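Berovthorpe season 2 cut down again? (spoilers through episode 4)

tapehiss
Britix has updated the listing for season 2. It now shows eight episodes where the November announcement said ten. Runtime for the finale is blank. Has anyone seen a statement from Weslow, or is the listing all we have?

lowband_19
Listing only. Weslow produces, Britix licenses, and the episode count is set in the license. I would not read a creative decision into it.

tapehiss
The first season had ten and used all of them. The reservoir plot doesn't resolve in eight unless they drop the inquest.

quarterinch
They should drop the inquest. Episodes 5 and 6 of season 1 were two hours of people reading documents aloud. Eight at 50 minutes comes to 400 minutes total, enough for the story they set up.

lowband_19
Only if the episodes stay at 50. The season 1 finale ran 71.

mallowfen
Rewatched the first four last night with the commentary on. The writers say the Horobets storyline was planned as a two-season arc from the pilot. Stopped there at 1 a.m. 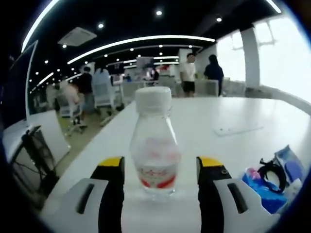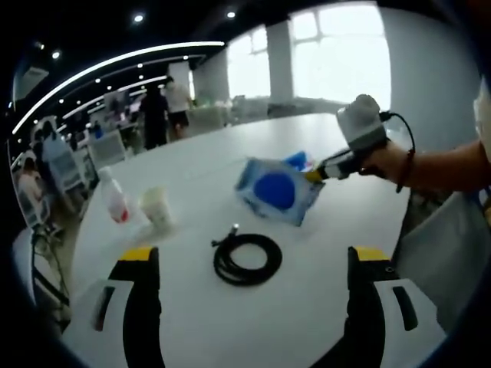
The commentary on episode 3 also mentions that the inquest was meant to start in season 1 and got pushed back for location reasons. So the material is written. Whether it was shot is a separate question.

quarterinch
"Planned from the pilot" is what every writing staff says on a commentary track. Horobets doesn't have a line until episode 4.

mallowfen
The name is on the survey map in the pilot, parcel 2458. Same number as on the deed in episode 4. That's a deliberate plant.

quarterinch
It's a prop number. The art department reuses them.

tapehiss
Checked both. The number matches, but the map has Horobets as tenant and the deed has Horobets as owner. Either a continuity error or the transfer is the plot.

lowband_19
The transfer is the plot. Dialogue in episode 4 at 31 minutes gives the date of sale as after the flood. I agree with mallowfen on this one and still think eight is enough.

quarterinch
Fine on the map. Not convinced on the arc.

tapehiss
The listing changed again while I was typing. Still eight, finale now at 64 minutes. Updating the first post.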